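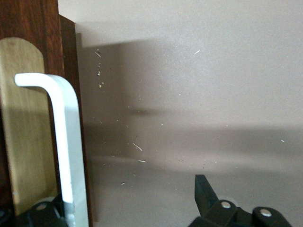 I went over to the Furnival workshop expecting to talk about kitchens, and we spent most of the morning on one old dark wood cabinet instead. The owner has been fixing up furniture for 16 years and still gets worked up about finish!

"Everybody wants to paint the red-brown stuff," she told me, pulling a stool over. "Then they call me in August and ask how to get the paint off."

So what does she do with it? Soap, a soft rag, then wax (she likes Clirance, I'd never heard of it) and a lot of waiting around. "You rub along the grain. My first year I went across it, and I ruined a $200 sideboard."

I asked about walls, because mine at home are a mess. She laughed. "Leave them pale — the wood looks better for it. And wipe them down before you move a cabinet back, or you'll be staring at the dust for years."

She had a dresser to deliver by noon, so I helped carry the drawers out to the van.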